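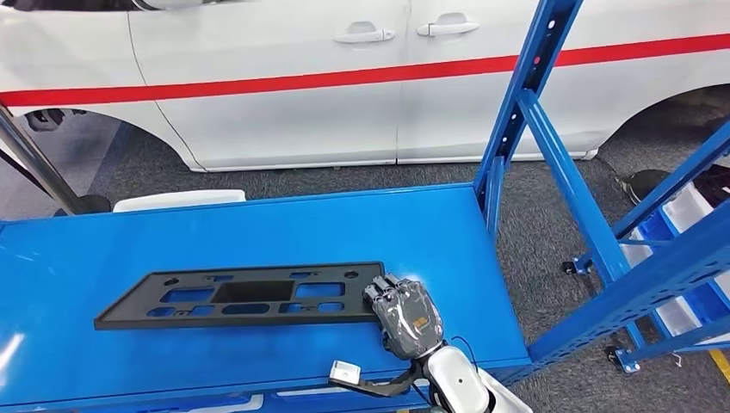

Minutes of the Hestemine manipulation group, December meeting

Present: Benedikt Wendt (chair), Kamran Kiani (minutes), and most of the Cavon bench team, who came in with coffee and were very welcome.
Started 2:10 p.m.

1. Panel pick-up results
Kamran went through the comparison at some length, and thanks to all for their patience. The policy was trained on 160 demonstrations, and we then ran 150 test picks of the black plastic panel from the blue bench. Grasps at the end of the panel held far better than grasps near the middle, where the fingertips tend to find the cutouts. Benedikt was delighted but asked whether the height of the approach explains part of it – a fair question, and we don't know yet.

2. Hand covering
A good long talk about the clear plastic wrap. Usmani would like a set of runs without it, so that we can see what it does to fingertip slip. Agreed, 2 sessions.

3. Write-up
Ginov draft to go round before the break. Benedikt to redo the slip plot, Kamran the methods section.

Closed 3:25 p.m. Next meeting same room.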